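Filed under: Work Diary / Floor Notes

November 2023

In at seven, home by five. Rained on the way in and the yard was flooded again by the loading door.

The arms have been at Skernevow since August and I still write about them more than I write about anything else. Today I was on table duty for the first half of the shift, which means I stand by with the clipboard, write down what they do, and put the fruit and the basket back where they go. Before the summer I was packing fruit baskets by hand, 300 on a good day, with the radio on and three other people at the bench. Now the bench is two people. The other two of us rotate between the table and the labels.

I don't mind the table. My shoulders don't hurt at night anymore, and I used to take something for them most evenings. What I mind is the standing. When I packed, I moved. Now I watch, and by ten o'clock my feet are worse than they ever were at the bench. I asked Sanaa El Fassi if we could have a stool and she wrote it down. She wrote it down last week too.

Sanaa was a packer for 9 years before they made her lead, and she is fair about all this. She told us in August that no one would lose hours before spring, and so far that has held. What comes after spring she says she doesn't know, and I believe her. Dreßler put the arms in and their man comes by when something needs adjusting. He talks mostly to the office. He did ask me today how I hold a basket when I turn it, and I had to stop and think, then do it with my own hands so I could tell him. Left hand under the rim, thumb inside. He typed that into his laptop. It felt odd to see it typed.

We ran the brown wicker basket and one orange most of the morning.

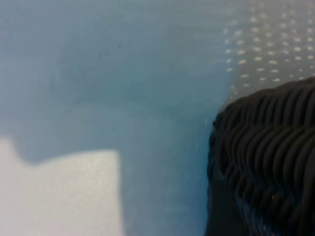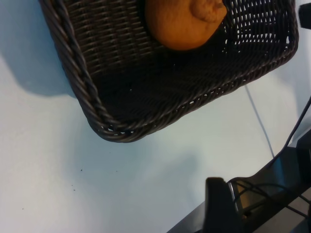
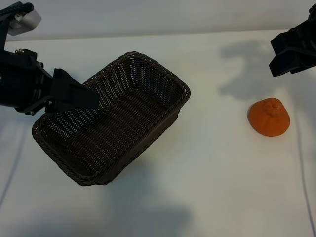
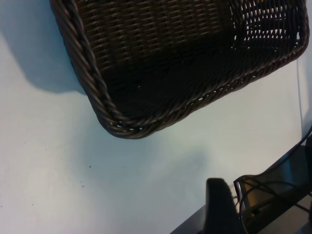 Table station. In the third picture the orange is on the table, in the second it is in the basket.

I have my own opinion about the wicker. It has give in it, and the rim is thick, and when you pack by hand you feel right away if you have a good hold. I said so to Sanaa and she said to put it in the notes, so I put it in the notes. They read the notes now, I will say that. When I packed, the only number anyone wanted from me was how many.

The office wants 78 tries logged per half shift. I had my sheet full a little before lunch. Each line is the time, what was on the table, and a box for remarks. I used to leave the remarks blank. These days I fill them in, since it is the part that only somebody who has packed can do, and I would like that to be on paper with my initials next to it.

Lunch was the lentils from last night. Two of the bench people were talking about the holiday orders, some 300 baskets for Hullutano alone, all of them by hand. The arms won't be on real orders until after New Year at the earliest. So for the next weeks the bench is short two people in the busiest part of the year, and the table has somebody standing at it with a pen. There was some grumbling about that and I didn't argue. I said I would ask to come off the table for the last two weeks before the holiday. I did ask, after lunch. Sanaa thinks it could be done if the Dreßler man agrees to pause the log.

Afternoon was labels. The printer jammed twice and I cleared it both times without calling anyone. Then I showed the new girl from Dinex how to fold the tissue so the corners stay down — she is through the agency, here until the end of the season. She is quick. She asked me if it was worth learning if the machines were going to do it, and I told her the machines don't fold tissue yet and she would be paid for today either way. It was a short answer and I thought about it on the bus. I might have said more.

To do: ask about the stool again. New insoles. Call Mom about the weekend. Wash the gray work shirt, the other one has a hole at the elbow.

Recent entries
The week the label printer moved
Shift swap, and what it cost me
First day with the arms
Bench notes: tissue, ribbon, cellophane
Bus times have changed again

Contact | All text and pictures by the author of this diary | Back to top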